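Students Teach Robot Arm to Clear a Play Kitchen Table

PRULLDALE - A student robotics class at Ustley Technical College is spending the term on a job most people do after lunch without thinking about it: picking things up off a table and putting them somewhere else.

The class meets in the college's automation lab, where one robot arm is set up at a white table covered with play food, cups and kitchenware. Students take turns guiding the arm through a task, then use the recordings to train a program that tries the same task without help.

Kiều Đồng, who teaches the course, said the subject was chosen for how ordinary it is.

"Everybody in the room knows how to pick up a bottle and put it on a plate," Đồng said. "So when the arm gets it wrong, they can all see that it's wrong. We don't lose the first month explaining what the goal was."

The course is open to second-year students and has 27 enrolled this term, up from 20 last year. They work in small teams, each with its own task and its own block of time at the arm. The most popular blocks are in the evening, after 6 p.m., when the building is quiet.

Soft items have given the teams more trouble than hard ones. A felt ketchup bottle has become one of the class's standard test objects. Felt gives when the fingers close on it, so a grip that looks right to the program can be looser than it seems. Students watch those grasps from a small camera at the gripper.

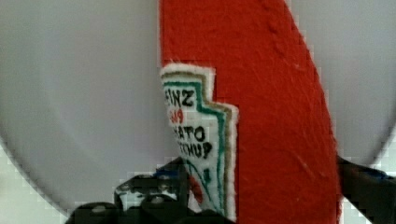
The felt ketchup bottle between the gripper fingers, from the camera at the gripper.

That close view has its limits. With a large object in front of it, the camera sees little of the table, and a program that depends on it alone can lose track of where it is. The teams also use cameras placed away from the arm, including one looking straight down, and match up the different views by time before training.

One team, which calls itself Kavberg, has been comparing programs trained with the gripper camera alone against programs trained with all the views. The team plans to present its results to the rest of the class before the break. A second team, Nwachukwu, is working on what happens when other objects are moved between attempts. Its members shift the cups and toy fruit after every run so that the program can't learn one fixed layout.

"At first we put everything back in the same spot because it felt neat," a member of the Nwachukwu team said. "Then we moved the mug a few inches and the arm did something completely different. We threw out two days of work."

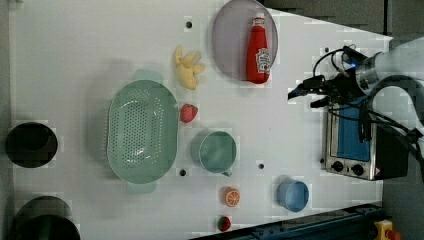 The table from overhead, with the plate, colander, toaster oven and toy food.

By the end of last month the class had saved 1423 recorded attempts. Failed attempts are kept along with the good ones, but they are labeled and stored in a separate folder. Students write a short note with each failure saying what they think went wrong. Common entries include closing the fingers too early, coming down too far to one side and dragging a plate along with the object on it.

Labeling takes up more of the course than the driving does. Each team is expected to go through its own recordings and mark the start of the reach, the grasp and the release. Another team then checks a share of those marks. Where the two disagree, they sit down together and watch the recording again.

The rules at the table are short. One student drives, one stays next to the emergency stop, and everyone else keeps their hands off the table while the arm is powered. Food and drinks are not allowed in the lab. New students practice with the arm at low speed and are cleared for regular speed after Đồng has watched them complete a full session.
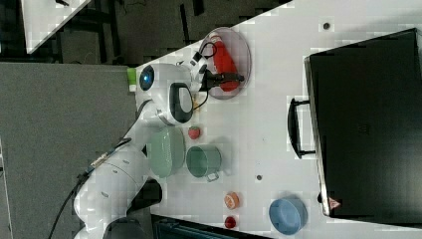

Round plates come up often in the failure notes. An object near the middle of a plate is usually easy to reach, but one lying at an angle makes the program choose which way to turn the gripper, and early versions tended to wait above the plate without choosing. The Kavberg team got past this by recording more attempts with the object turned in different directions. The fix took around 2 weeks, most of it spent at the table.

Clear and lightly tinted dishes are another sore point. Their edges can be hard to make out on camera, especially against a white tabletop. Some students asked to switch to darker dishes. Đồng turned them down and told the teams to work on their lighting and camera settings first.

Grades for the course do not depend on how often the arm succeeds. Half the mark comes from the written log and the labeling, and the rest from a final report and a live run in front of the class. Each team gets three tries in the live run, with the objects laid out by students from a different team.

The college plans to run the course again next year. Đồng said she would like to add a longer task, in which the arm has to deal with several objects in order, but wants this year's teams to finish their reports before the details are settled. A second arm has been requested and is not yet approved.

The live runs will be held in the automation lab at the end of the term. Family members and other students may attend, and visitors are asked to stay behind the floor tape while the arm is moving. Students who want to sign up for next year's course can leave their names at the department office starting in August.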